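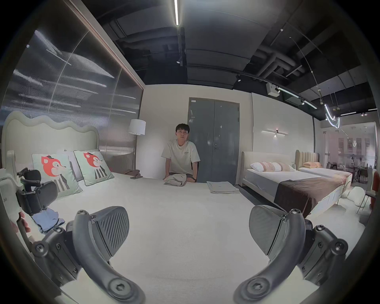

A bed on display in the showroom, folded gray cloth at the near side of the man behind it.

Print | E-mail

Winter carburetor notes, 454 miles in

1/17/19

The scooter is a Clunard 125, air-cooled, four-stroke, with a slide carburetor and a manual choke. I bought it used last spring and have put 454 miles on it since the top end was rebuilt. It commutes from my side of Stostwood to the office and back, mostly at 30 mph with two long hills. These notes cover the hesitation off idle, which I have been chasing since the temperature dropped.

The symptom is a flat spot between closed throttle and one-eighth. From a stop, the engine takes the first bit of throttle, sags for half a second, then picks up and pulls normally. Above one-quarter throttle there is no trouble at all. It does this with a warm engine as well as a cold one, so the choke was not the first suspect, although I checked that the plunger seats fully when the knob is pushed in. It does.

A flat spot in that range points to the pilot circuit, the slide cutaway or an air leak. I took the air leak first. With the engine idling I sprayed a small amount of carb cleaner at the intake boot, both ends, and listened for a change in speed. There was a slight rise at the cylinder end. The boot had a hairline crack on the underside, only visible with the clamp off and the rubber bent back. A replacement from Trelberg was $20 with shipping. It fits, but the clamp groove is shallower than the original and the clamp wants to walk off while being tightened. Hold it square with a pair of pliers and go slowly.

The new boot cured a hanging idle that I had stopped noticing. The hesitation got better but did not go away.

Next, the pilot jet. The carb comes off with two bolts, the fuel line, the cable and the choke linkage. Close the fuel tap first, drain the bowl into something, and do not trust the old drain screw to reseal without a new O-ring. The pilot jet was clear to the eye, but a strand of copper wire brought out a greenish film. I cleaned it, blew out the passage behind it from both directions, and put it back. Float height was within spec, and the needle clip was in the middle slot, where it stayed.

The mixture screw on this carb is on the engine side, so it meters fuel, and turning it out makes the mixture richer. Some of the forum posts for this model have this backwards, probably from owners of the earlier version with the screw on the air side. Mine had been set at one turn out. I tried half-turn steps with the engine fully warm, resetting the idle each time, and the best response came at two turns. At two and a half it began to load up at stop lights.

Plug color after a week of commuting is a light tan. The plug is the Dumlao that came with the rebuild, gapped to the manual. Fuel use has gone up slightly, which I expected with a richer pilot setting – I will have a better number after another tank or two.

Still open: the throttle cable has more free play than I like, and the adjuster at the grip is already near the end of its range. The rear drum also squeals for the first 5 stops on damp mornings. Both can wait until February, when the rear wheel has to come off for a tire anyway.

Print | E-mail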